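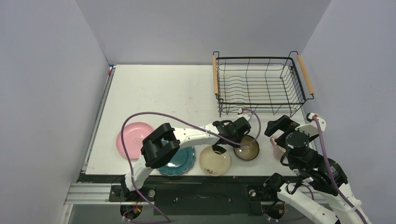 Household Practice, Unit 7
Drying racks: what they do, what they are said to do
Handout for the March session. Bring it with you, as the reading is not on the shelf copy.

Last unit we dealt with washing. This one takes up the part most manuals dispose of in a sentence: "place the dishes in the rack and allow to dry." I have read that sentence in more books than I care to list, and I don't believe many of the authors had a mixed load in front of them when they wrote it. A mixed load means plates, bowls and at least one mug, from different sets, in different sizes. That is what most people own.

1. The rack

For our purposes a rack is a wire basket with a row of dividers for holding plates on edge. Handles are a convenience. The claim made for handles is that you can carry the full rack from the counter to the cupboard. Try it before you repeat it. A full rack is heavy and the mugs slide, and most people I have watched unload it where it stands.

The Nundance kitchen leaflet (see reading list) says a rack should be "filled to capacity for efficiency." No evidence is offered. Air has to get between the pieces, and a packed rack slows that down. Treat the word "capacity" in any product sheet with suspicion. It usually means the number of identical dinner plates that fit, with no bowls at all.

2. Order of loading

The common advice is glass first, then cups, then plates, then pans. That is an order for washing, and it gets copied over to racking without anyone checking whether it suits. Try this order instead and tell me if I'm wrong:

Plates first, large ones at the back.
Bowls next, leaning on the last plate or on the open floor of the rack.
Mugs last, upside down, wherever there is a flat patch.

Plates go first because the dividers are the only part of the rack made for one job. If a bowl takes up two slots, you have lost both.

3. Plates with fancy edges

A plain round plate with a shallow rim will sit in nearly any divider. Scalloped edges are less predictable. The dip in the edge may settle on the wire and hold nicely, or the plate may rest on a point and roll. Turn it a little until it stops moving. The Adjei notes say decorative plates should always be dried by hand. I see no reason for "always." If it stands still, leave it alone.

4. Bowls

Bowls are where the neat diagrams fall apart. Set straight up, a bowl holds a puddle. Set fully upside down on a flat surface, it traps damp air. Tilted is better, with the rim resting on a wire and the open side facing down and out. Deep bowls want more tilt than shallow ones.

On glass bowls: you will hear that glass must never touch ceramic in the rack. Contact in itself is harmless. Knocking is the trouble, and knocking comes from loading too fast. Leave a gap if you have one.

5. Mugs

Handle outward, so that you can lift the mug without disturbing its neighbor. I have no quarrel with the manuals here.

6. Towel or air?

The case against towels is that a used towel puts back what you washed off. Fair enough, for a used towel. Nobody has shown me that a clean one does any harm. The Medgate course sheet gives air drying a full page and clean towels one line, and I'd ask you to notice that before quoting it.

Exercise

Use five pieces: two plates, two bowls, one mug. Avoid matching sets. Load the rack in the order given in section 2, then empty it and load it mugs first. Each time, write down:

— which piece you had to move after placing it
— whether anything touched that you had meant to keep apart
— where water would collect, if the pieces were wet

Do it dry the first time. Then repeat with rinsed dishes and see whether your third answer holds up. Mine did not, for the bowls.

Write half a page, 400 words at most. "It all fit" is not a finding.

Reading

Medgate course sheet, section 8
Nundance kitchen leaflet, the page on racks only
Adjei notes, the part on plates — skip the storage chapter, which we take up next unit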